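**Kurnau, November**

Suvarna, a maker of wood finishes for tables and worktops, today released Pritar 2, the second version of its water-based hard coat for indoor furniture. The product replaces the first Pritar formula and will be sold through the same dealers.

Pritar 2 is a clear, two-part coating. The base and hardener are mixed before use and applied by brush, roller or spray. Under normal shop conditions a coated top can be handled the next morning and put into full service after a week. The mixed product should be used within the same shift. Leftover material must not be returned to the can.

The main change is in the hardener. The earlier version tended to haze on oily woods and needed a separate sealer. Pritar 2 goes directly onto bare, sanded wood. Old wax must still be removed.

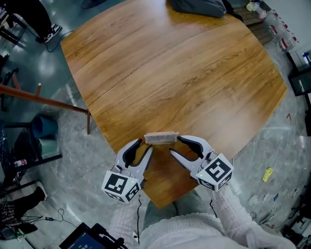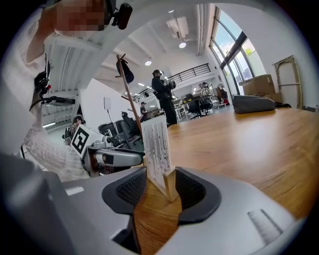
The coating was tested by Sostus, a contract laboratory in Kurnau, over a period of 78 days. The laboratory coated 1,718 sample boards and exposed them to coffee, vinegar, cooking oil, hand soap and standing water. Boards were also rubbed with a dry abrasive pad and checked for loss of gloss. The full test report, including the results for boards that did not meet the gloss limit, is available to dealers on request.

Two sheens are offered, matte and satin. A high-gloss version is not planned. Both sheens can be recoated without stripping, provided the surface is sanded lightly and wiped clean. Pritar 2 is not approved for floors, outdoor furniture or cutting boards.

Orders received by noon on Friday ship the following week. Stock of the first formula will be sold until it runs out. The hardeners for the two versions are not interchangeable, and the new cans carry a gray lid to keep them apart.

Dealer inquiries: Suvarna sales office, Kurnau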